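Recording hand demonstrations with wristbands: the pencil sharpener task

These are the steps we follow at Brurnar when we teach a desk task by hand. I write them for new demonstrators, so please read to the end before you put on the bands.

1. Sit close enough that both elbows can stay low. Check that the marker blocks on each band face up and outwards, and that no sleeve covers them.

2. Hold both hands still over the table for a moment, then begin. One recording should last 20 seconds or less.

3. Keep one hand on the sharpener the whole time. The other hand does the work with the clear container. Move at your normal speed – very slow movements are difficult to use later.
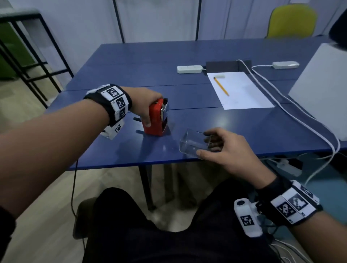
The red sharpener and a clear container, on the blue table.
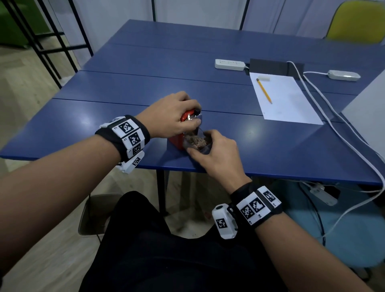
4. If you drop something, do not stop. Pick it up and finish the task. Such recordings go in the folder Driltska, together with a short note.

5. After every 60 recordings, take the bands off and rest your wrists. Then tighten them again in the same position and repeat the calibration. I forgot this once in October and we lost 225 recordings, so I ask you to write it on your sheet.

The most common mistake is to turn the wrist inwards while you fit the container. The markers are then hidden and the position of the hand starts to jump. Try to turn the container with your fingers instead.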